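Godum season 2 finale, did I miss who sent the letter??

Posted in TV and streaming > Drama series

Florence Lachance
Asked in August

Just finished the last episode of Godum and I'm properly confused. Watched all of it over one weekend so maybe I nodded off somewhere. The letter Minine gets at the harbour, the one that makes her turn back instead of getting on the boat. Who wrote it? My sister says it's the brother, obviously, but he was dead by then wasn't he? Or at least we saw a coffin. And the handwriting is on screen for maybe a second and it looked like the same writing as the ledger from the first series.

Also is there a scene after the credits? My telly jumped straight to a trailer for something else and I couldn't get back. Spoilers fine, I've seen everything up to the end. Please no guesses from the books, I gather the books go a different way.

3 replies

Gaétan Melnyk
It's the brother. Coffin was empty, they say so in the episode with the flood, the priest mentions the weight. Easy to miss.

No scene after the credits.

Adanech Mamo
Sorry but there IS a scene after the credits, I don't know what version Gaétan saw. It's very short. You have to stop the autoplay before the countdown runs out, on mine that's in settings under playback, then let the names go all the way through. Black screen, then the lighthouse, then a man's hand putting the ledger on a shelf. No face. He's wearing the ring.

So for the letter. I dont think it's the brother, I think it's Carrier. Reasons, in a hurry as I'm on my break:

The ring. Carrier sells it in the first series but buys it back at the market, it's in the background while the aunt is shouting about the goats.

The writing. You're right, same as the ledger. And the ledger was never in the brother's hand, he couldn't spell, they make a joke of it at the wedding. The letter has no mistakes in it that I could see and I paused it.

The money. She's told there are 629 crowns waiting at the inn. That's the exact sum missing from page 152 when the bank man goes through the ledger. Who else knew that number? The brother had left by then.

We had four of us round for the finale and argued about it till well past midnight, food went cold, nobody cared. One of us is still on team brother and wont be moved.

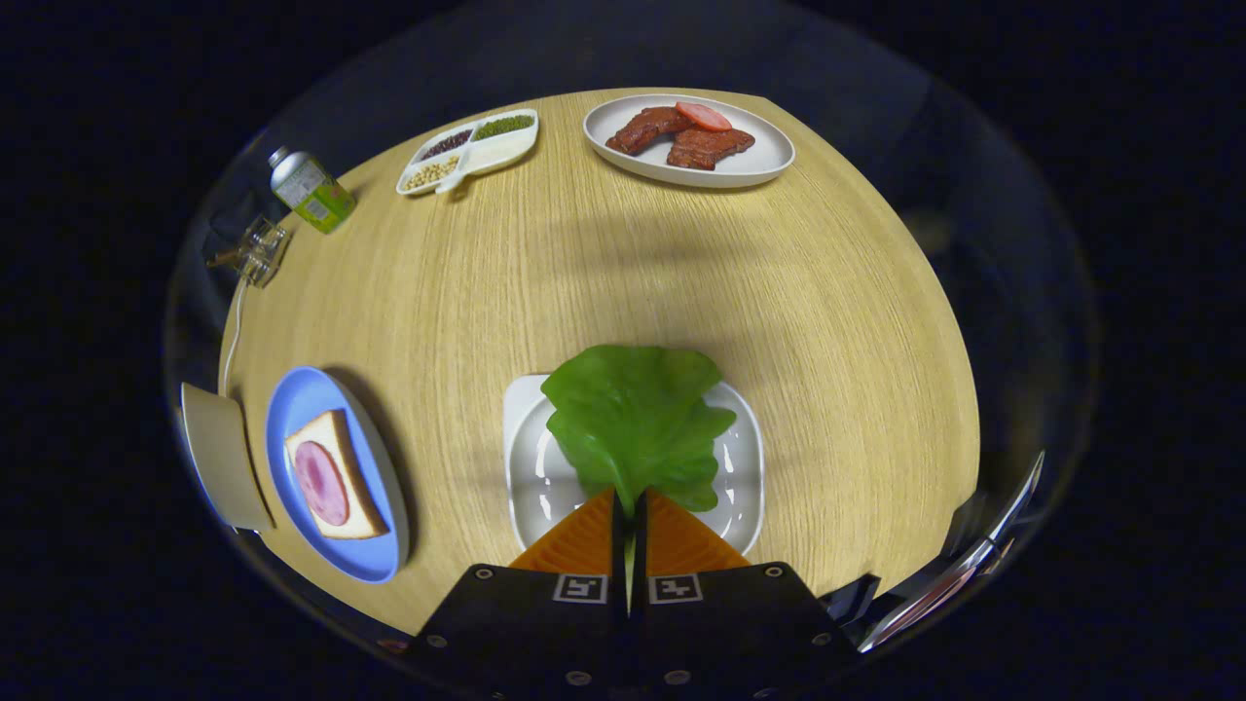 Plates and a can on the round table

What I can't explain is why Carrier would want her to stay, when he spent the whole series trying to get rid of her. Unless the house really is in her name. The lawyer scene was cut so short that I wonder if there's a longer one somewhere.

Anyway watch the flood episode again, from the bit where they carry the piano out. The priest does talk about the weight but he's talking about the PIANO. I'm nearly sure. Subtitles make it sound like the coffin.

Osvaldo Colombo
Adanech has it mostly right I think, the credits scene is definately there. Missing from the downloaded version though, so if you watched offline that's why. Stream it and skip to the last 200 seconds or so, quicker than sitting through the names.

Not convinced on the writing. Props departments use the same person for everything. The shop sign in Pimar is in that hand too and I doubt Carrier painted it.

Florence Lachance
Thank you all. Found the scene, autoplay was the trouble. It is the ring, yes. Went back to the flood as well and my sister now says piano.

Still no idea about the house. Is there a third series coming or was that it?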